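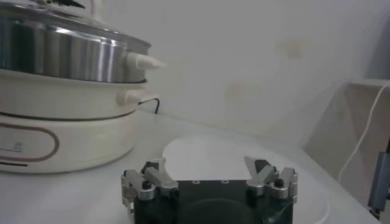
Electric cooker with a steel steamer tier.

Donosum Sea Narratives: data card

Version 4, released 2018-04-07
Maintainer: Imogen Ashworth

Summary

Donosum is a catalogue of published books about shipwreck, castaway life and loss at sea, with one record per edition. It holds 377 records in a single table, plus a smaller table of publishers. It was built for readers' guides and for small libraries that want to fill gaps in their maritime shelves. It contains no book text beyond the title page and, where permission was given, the publisher's back-cover blurb.

Contents of the release

editions.csv: the main table, 377 rows
publishers.csv: publisher names, former names and town of issue
vessels.csv: vessel names as printed in the books, with spelling variants
blurbs/: plain text files named by record number
CHANGES.txt: differences from version 3

All files are UTF-8 with Unix line endings. Fields are separated by commas and quoted only where needed. Empty fields mean "not known". A single hyphen means "looked for and not present in the book".

Fields in editions.csv

record_id: whole number, never reused
title: as on the title page, not the cover
subtitle: same rule
author: surname first; joint authors separated by a semicolon
publisher_id: key into publishers.csv
year: year of this edition, not of first publication
form: one of novel, account, letters, verse
vessel_id: key into vessels.csv; may be empty for unnamed vessels
voyage_from, voyage_to: place names as printed
loss_type: one of grounding, fire, foundering, ice, collision, unknown
maps: yes or no
index: yes or no
notes: free text

The form field gave the most trouble. Many books in this field tell a true wreck with made-up dialogue, and publishers label them in different ways. Our rule is that a book with invented speech on most pages is a novel, whatever the cover says. Nine records where two readers disagreed are marked "form disputed" in notes. Filter on that string if the difference matters to your work.

How the records were made

Records were typed from the books themselves. The bulk came from the Irdale reading room, which lent its maritime shelves in batches. The remainder came from the Espinoza bequest, a private collection strong in letters and verse. Each record was entered by one person and checked by a second against the title page. Vessel names were matched by hand. Automatic matching was tried on version 2 and dropped, as it merged ships that shared a name but were built decades apart.

Blurbs were copied from the back cover or inside flap with their original spelling and punctuation. Praise quotations from newspapers were removed, along with prices and ordering details.

Known problems

Year is unreliable for reprints that carry only the date of first publication. These rows have "reprint, year uncertain" in notes.

Place names have not been brought up to date. The same harbour may appear under an old and a new name in different rows.

The loss_type value "foundering" was used too freely in version 1. Most of those rows have been reviewed, but the verse records have not.

Coverage leans heavily towards the North Atlantic. Do not use the table to compare the number of books written about different seas.

Two records in the Clerketti paperback series share a cover title. They are separate books by different authors and should not be merged.

Loading the data

Join editions.csv to publishers.csv on publisher_id before sorting by publisher, as the key order has no meaning. Read record_id as a number and every other field as text. Some spreadsheet programs turn short subtitles into dates on opening; import the file with all columns set to text to prevent this.

Permissions

The tables may be copied, changed and passed on with credit to Donosum. The blurbs remain the property of their publishers and may be searched and quoted in part, but should not be republished as a set. Publishers who want a blurb withdrawn should give the record number. The record will stay and the text file will be removed in the next release.

Corrections

Send corrections to the maintainer with the record_id, the field name, the present value and the proposed value. A scan or photograph of the title page is needed for any change to title, author or year. Corrections received by the end of November go into the next version.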